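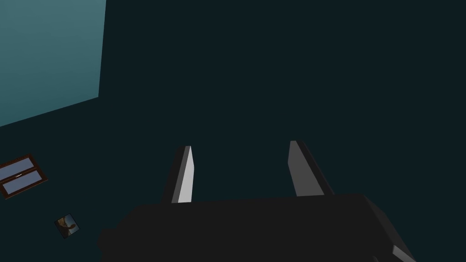
Gralano Wool Blanket, Double Size

The Gralano is a heavy blanket for cold bedrooms. It is woven from pure sheep wool at the Sampaio mill and brushed on one side only. The brushed side feels softer, so most customers keep it toward the body. The other side is smooth and collects less dust.

We sell the Gralano since February 2022. The first lot was thicker at the border, and some people wrote us that the corners did not fold well. Eulalia Arancibia, our weaver, changed the border to a simple blanket stitch, and all pieces in stock have it now.

Colors: oat, moss, dark blue. The moss dye changes a little between lots, so if you need two blankets of the same tone please order them together.

Item number: 1118
Price: 269 euros, tax included
Shipping: 3 working days inside the country
Care: hand wash or wool program, cold water, dry flat

Please do not use the tumble dryer, also not on the low setting. New wool loses some fibers in the first weeks. Shake the blanket outside and it will become less. For small stains, a damp cloth with mild soap is enough.

The blanket arrives folded in a cotton bag from Priltari, with a cord. You can keep it in this bag during the summer, with a piece of cedar wood if you have moths in the house.

A matching cushion cover costs 40 euros and is sold separately. The single size is sold out and will come back in October. To be informed, write to the Flokumow shop with your name and the color you wish.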